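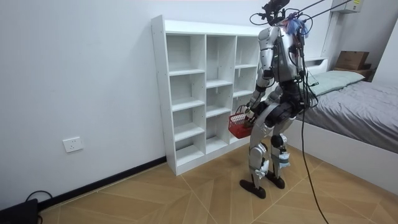

# Cube shelving

**Cube shelving** (also *cubby shelving*, *pigeonhole shelving* or *open-grid shelving*) is a class of storage furniture in which a rectangular carcass is divided by shelves and uprights into compartments of equal or nearly equal size. The compartments are open at the front and, in most domestic versions, at the back as well. The type is used for books, records, folded clothes and toys, and as a low partition between parts of a room.

## Terminology

The words *cube* and *cubby* are used loosely. A true cube compartment has the same height, width and depth, but many products sold under the name are deeper than they are wide, or shallower. In the trade, the outer box is called the *carcass*, the vertical divisions are *uprights* or *standards*, and a shelf that runs the full width without a break is a *through shelf*. A short shelf fitted between two uprights is an *infill shelf*.

*Pigeonhole* is normally kept for units with small compartments meant for letters and papers. School and nursery suppliers tend to use *cubby* for a compartment assigned to one child.

## Construction

The parts are commonly made from particle board, fibreboard or plywood. Solid timber is less usual, as wide boards move with changes in humidity and can distort the grid. Cheaper units use a hollow panel: two thin skins over a paper honeycomb core, with solid strips at the edges to take the fixings. Hollow panels are light and look thick, but they hold screws poorly away from the edge strips.

Three methods of joining the inner grid are widespread:

- **Dowelled joints.** Infill shelves are held by wooden pins set in the uprights. The outer carcass is then drawn tight with screws or cam fittings.
- **Halving joints.** Uprights and shelves are slotted to half their depth and slid together. No metal fittings are needed inside the grid, but the slots weaken each panel.
- **Stacked boxes.** Separate boxes are clipped or bolted to one another. The walls are doubled wherever two boxes meet, so the finished unit is heavier for the same storage space.

The Kwak system combines the first and third methods, with a dowelled base section on which loose boxes can be stacked. The tall Ruria unit has halving joints throughout and measures 2034 mm high by 1079 mm wide. Its maker specifies a clearance of 58 mm above the top panel, so that the unit can be tilted upright after assembly on the floor.

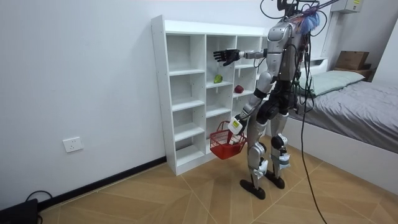
Assembly on the floor is the usual method for any unit above waist height. The grid is built face down, the carcass is closed around it, and the whole is then raised by two people. Raising a unit by one corner puts a twisting load on the joints and is a common cause of split panels. Units with no back panel are the most exposed to this fault.

## Load and deflection

Because each shelf spans only the width of one compartment, sagging is less marked than on a long bookshelf of the same thickness. For a given board and an even load per unit length, the sag increases with the fourth power of the span, and halving the distance between supports reduces it to one sixteenth. The weight is passed down through the uprights, and the lowest panel carries the sum of what is above it. On a soft or uneven floor the bottom panel may bow, which shows as a gap at the joints of the lower tiers.

Resistance to sideways movement, known as *racking*, depends on the stiffness of the joints. A fixed back panel improves it greatly. Where the back is left open, some makers fit a metal brace across one or more compartments.

## Stability

Tall units are liable to tip if they are climbed or if heavy items are stored in the upper tiers. Anchoring to the wall is generally advised, by means of an angle bracket or a strap fixed to the top panel. The fixing must suit the wall: a plug for masonry, or a screw into a stud where the wall is plasterboard.

Placement of the bracket is a matter of some disagreement among makers. Devov supplies a single bracket for the centre of the top panel – an arrangement that keeps it out of sight but relies on the weakest part of a hollow board. 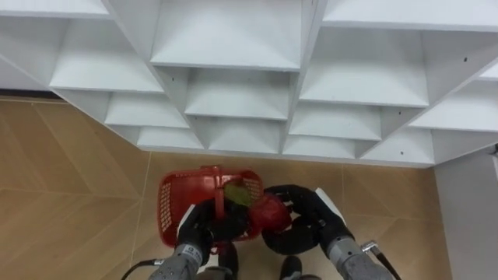
Kurnance takes the opposite view in its fitting notes, stating that "a bracket belongs over an upright, at each end, and a customer who can see it will at least know that it has been fitted". The same notes advise that the screws be checked after 7 months and again whenever the unit is moved.

## Inserts

Compartments may be fitted with drawers, doors or loose bins. Inserts are made slightly smaller than the opening, and those of one maker seldom fit the units of another. Fabric bins tolerate small differences in size; rigid drawers do not.

## See also

- Bookcase
- Flat-pack furniture
- Room divider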